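Hokerby Household Food Waste Study
Progress report, second period
Prepared for the Juhl Fund by Signe Thorlacius
March 19, 2018
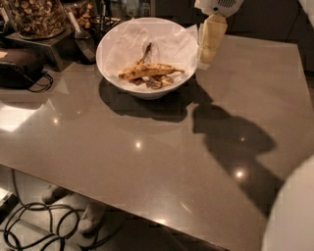

Banana peel in a paper-lined bowl on a kitchen counter.

1. Status

Enrollment closed with 322 households, all within the two collection districts named in the grant agreement. Each household has received a caddy, a set of paper liners and the printed sorting guide. Weighing began on schedule in the Avard district. The Heltus district started one week late -- the scale on the collection truck failed its calibration check and had to be replaced.

2. Data collection

Food waste is weighed at the curb once a week and recorded by household number. Samples are taken to the depot for hand sorting into avoidable waste, unavoidable waste and contaminants. Peels, bones, coffee grounds and eggshells are entered as unavoidable. Bread, cooked food and whole fruit are entered as avoidable.

To date 70 samples have been sorted. Eight were excluded because the household number on the tag could not be read. Tags are now printed on coated stock and no further losses have been recorded.

Partly eaten fruit was handled differently by the two sorting crews during the first weeks. Kolbrún Egilsson has issued a written rule, and the affected samples are being recoded from the sorting sheets. District averages will not be released until that work is complete.

3. Budget

Spending is within the approved total. The replacement scale was charged to the equipment line, which is now fully used. We request approval to move the unspent part of the travel line to laboratory fees -- moisture testing costs more per sample than quoted.

4. Next period

Sorting continues in both districts through April. The household questionnaire will be mailed with the next liner delivery. Two items need a decision from the Fund: the budget transfer described in section 3, and the format of the final data tables.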